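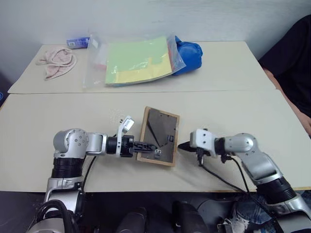 Tondley Framing Room: Frequently Asked Questions

Small tabletop frames, backings, stands and drop-off repairs

What sizes do you handle at the small frame table?
Anything up to a standard 8 x 10. Larger frames go to the main shop on the ground floor, where there is a proper wall rack and a wider cutter. If you aren't sure which one you need, bring the frame to us and we will measure it.

My frame has metal clips on the back. How do I open it?
Lay the frame face down on a mat or a folded towel. Turn each clip with your thumb until it points away from the backing, then lift the backing straight up by the edge with the most room. If a clip is stiff, use the flat end of a butter knife and go slowly. Don't pull on the stand to get the backing out. That is the most common way stands get torn off.

The clips are loose and the backing rattles. Can that be fixed?
Usually. If the clip is held by a screw, tighten it a quarter turn at a time. If the screw spins and never grabs, the hole is worn out and we move the clip a little farther along the border. You can also add a sheet of card between the picture and the backing to take up the slack.

What paper should I put behind my picture?
Plain white or cream card, acid-free if you plan to keep the picture a long time. Colored craft paper looks good as a border but the cheaper kinds can fade or leave color on a print. We sell mixed packs for children's frames and school projects. For old family photos, please use the acid-free card.

Which way up does the stand go?
On most frames the stand should open away from the backing and its foot should touch the table when the frame leans back slightly. If the frame falls forward, the backing is probably in upside down or sideways. Take it out, turn it and try again. Some stands are set at an angle so that one backing works both tall and wide. With those, check that the foot sits flat before you close the clips.

The fold-out stand has come off. Do I need a new frame?
No. We stock replacement backings in the common sizes with the stand already attached. If your frame is an odd size, Kieran Fitzgerald can cut a backing to fit and attach a stand to it. Cut backings take two working days.

Should I use glass or acrylic?
Glass scratches less and is easier to clean. Acrylic is lighter and safer in a child's room or anywhere the frame may get knocked over. Don't use ammonia cleaner on acrylic. A damp soft cloth is enough.

How do I clean the glass without wetting the picture?
Take the glass out first. Spray the cloth and not the glass, wipe both sides, and let it stand for a few minutes before it goes back in. Handle it by the edges. If you see dust once the frame is closed, open it again and use a dry brush.

My wooden frame has a gap at one corner. What can I do?
A small gap can be glued. Empty the frame, put a little wood glue in the joint, press it closed and hold it overnight with a strap clamp or strong rubber bands. Wipe off any extra glue while it is wet. If the corner has split along the grain, bring it in.

Do you take photos or prints for scanning?
We don't. The Cirdale Street branch has a scanner and Aisling Mac Giolla runs it by appointment.

Can I bring in a box of frames all at once?
Yes, up to 8 at a time. Wrap each one separately and put your name on the back in pencil. Keep loose clips and screws in a small bag taped to the frame they belong to.

How long do you keep finished repairs?
We keep them until the end of the following month. We will call you once when the work is ready and once before that date. Anything dropped off in November is held through January because of the holidays.

Do you buy used frames?
We accept donated wooden frames in any condition and use them for parts. We don't pay for them and we can't return them.

Who do I contact about an order?
Ask for Róisín Nic Giolla at the front desk, Room 133, and have your ticket number ready.

Page last updated 2nd September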